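Search this site Search Go

Removing Hard Water Film from Glass Lids, Plates and Bakeware

By Murray Sandhu
Kitchen Care, Prundstead Home Notes
104 shares | 4 comments

White haze on clear glass has two common causes. The first is mineral scale, left behind when hard water dries on the surface. The second is etching, a permanent change in the glass itself, usually from years of dishwasher detergent. Scale can be removed. Etching can't. The procedure below treats scale and includes a test to tell the two apart before any time is spent on a full soak.

It applies to plain glass: lids, plates, pie dishes, measuring cups and storage containers. Do not use it on painted glass, gold or silver trim, or anything with a glued-on decoration.

What you need

White distilled vinegar, 5 percent acidity
A plastic basin wide enough for the largest piece to lie flat
Dish soap without added lotion
A non-scratch nylon pad
An old soft toothbrush
Two lint-free cloths, one for washing and one for drying
Brown kraft paper or an old towel for the work surface

Setting up

Cover the work surface first. Vinegar drips will dull marble and other calcium-based stone in a few minutes, and bare stone is also hard on a glass rim. Kraft paper has the advantage that drips show up as dark spots and can be traced. A towel gives more cushion. Either one works on a laminate or sealed wood top.

Unplug any small appliance that has to stay on the same surface and keep the basin well away from it. Let glass that has been in the oven or on the burner come down to room temperature before it touches any liquid. Sudden cooling can crack tempered glass, and the break may be delayed.

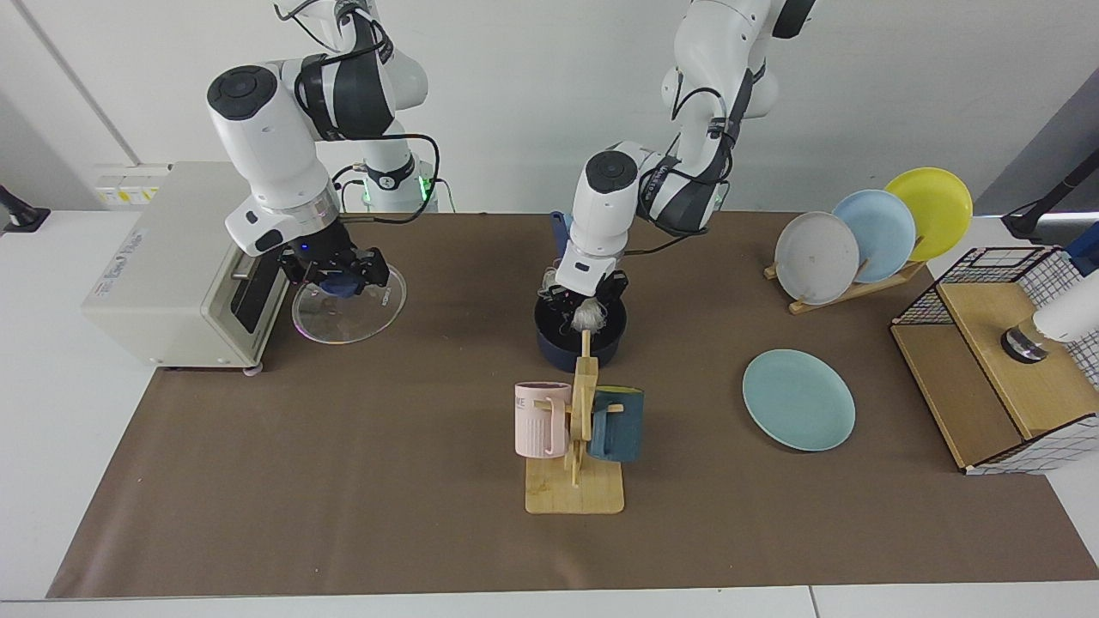
Step 1. Test for etching

Wet a cotton ball with undiluted vinegar and hold it on the cloudy area for four minutes. Rinse and dry the spot completely, then tilt the piece toward a window or lamp and compare it with the area next to it. If the spot is clearer, the haze is scale and you can continue. If there is no change, repeat the test once. No change after the second try points to etching, and the remaining steps will not help.

Look for rainbow colors as well. A thin film of detergent or rinse aid can produce them, and normal washing is enough to take it off. Some tempered glass also shows them under certain light with no film present.

Step 2. Wash off grease

Acid does not cut grease, and a greasy layer will shield the scale under it. Wash both sides with dish soap and water at 104°F. Use the toothbrush where the glass meets a metal rim and around the base of the knob. Rinse until no suds remain.

If the knob is held by a single screw, take it off and set the screw and washer aside in a cup. Scale often collects in a ring around the hole. Riveted or molded knobs stay on. 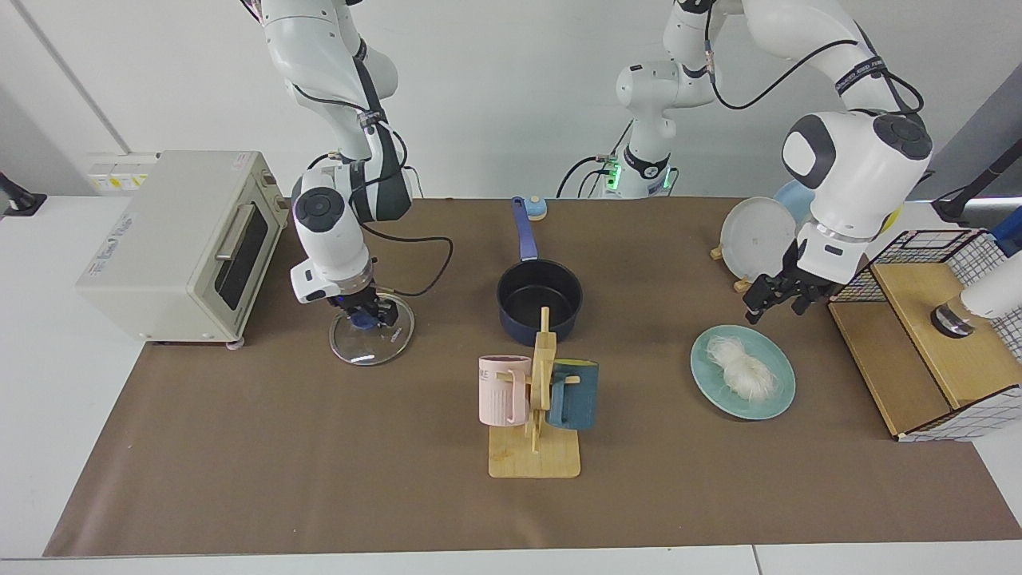

Step 3. Mix the solution

Combine 100 ml of vinegar with 300 ml of water. Multiply both amounts as needed to cover the piece. For heavy scale, use equal parts. Never add bleach or a bleach-based cleaner to the basin; the mixture gives off chlorine gas.

Step 4. Soak

Lay the glass flat in the basin. Soak for 30 minutes with the standard mix. Lids with a metal rim should come out after 15 minutes, even if some haze is left, and can go back in for a second round after a rinse. Longer contact may discolor the metal or loosen the crimp.

Step 5. Rub and rinse

Work the nylon pad in small circles with light pressure. Do not use steel wool or powdered cleanser. Rinse under running water for one minute per side.

Step 6. Dry at once

Dry the glass by hand with the second cloth. Air drying in a rack leaves the same minerals that caused the problem. Refit the knob finger-tight, then give the screw a quarter turn. Overtightening is a common cause of cracks at the hole.

How often

With hard water, monthly is reasonable for pieces used daily. With a softener installed, twice a year is enough.

Related articles
Descaling the Vurkero Kettle
Cusier Water Softener Settings by Hardness Level
Replacing a Loose Lid Knob
Omoregie Dish Rack: Cleaning the Drip Tray
November Kitchen Checklist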